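Projects > Anghel > Niltar > README

# Niltar: a place-name variant list for Mikusbridge and Gumilness

Niltar is a tab-separated list of spelling variants for place names in the two parishes of Mikusbridge and Gumilness. It was compiled from parish registers, tithe maps, school logbooks and farm sale notices. It is meant for people who need to match old spellings to current ones, mostly family historians and map editors.

Version 3 replaces all earlier releases. Dated 14 February 2023.

## Contents

- niltar_names.tsv — one row per variant spelling
- niltar_places.tsv — one row per place, with the preferred modern form
- niltar_sources.tsv — short codes for the registers and maps cited
- CHANGES — differences from the previous version

Files are UTF-8 with Unix line endings. There is no header row in the sources file; this is a leftover from the first release and will be kept so that old import scripts still run.

## Fields in niltar_names.tsv

place_id: Stable identifier. Retired identifiers are not reused.

variant: Spelling exactly as written, including capitals and stray periods. Superscript letters are brought down to the line. Long s is entered as s.

year_from, year_to: First and last year in which the spelling occurs in the cited source. Both are blank where the source is undated.

source: Code from niltar_sources.tsv. A spelling found in more than one source has more than one row.

certainty: A, B or C. A means the identification rests on a map or a written boundary. B means it rests on neighboring entries in the same document. C is an editor's guess and should be filtered out for most uses.

note: Free text, 70 characters maximum. Longer notes from version 2 were cut by hand, and a few now read abruptly.

## Editorial rules

A field name is included only if it appears in at least one source as the residence of a person. This leaves out most field names on the tithe maps. House names are included where the house predates the Mikusbridge turnpike.

Two farms called Upper Anghel existed at the same time, one in each parish. They have separate identifiers. Rows that could belong to either are given to the Gumilness farm with certainty C, following the practice of the earlier card index.

Expansions of abbreviated names are not supplied. "Gum." in the school logbooks can mean the village, the parish or the mill, and users should check the logbook page before relying on it.

## Known problems

The second Gumilness burial register has water damage, and 23 variants taken from it have at least one doubtful letter. Doubtful letters are marked with a question mark directly after the letter. Searches on exact strings will miss them.

Sorting in common spreadsheet programs changes year ranges into dates. Import all columns as text.

Coverage of sale notices stops 20 years before that of the registers. The remaining notices were transcribed in August but have not been proofread, and are held back for the next release.

## Corrections

Send corrections with the place_id, the source code and a page or folio number. Corrections without a source are logged but not applied.

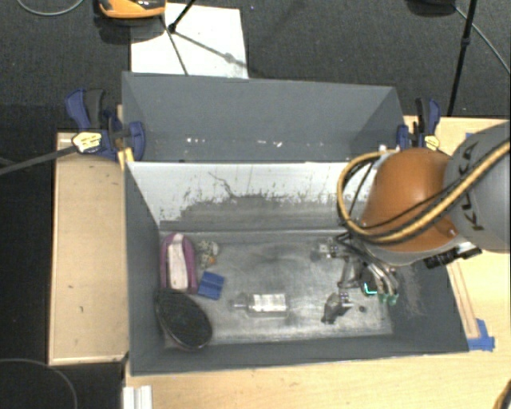
Maricica Moldovan: The rule for the two Upper Anghels puts too much in Gumilness. Baptism entries that name the Mikusbridge curate should go to the Mikusbridge farm with certainty B, and I can send folio numbers for the ones I have checked.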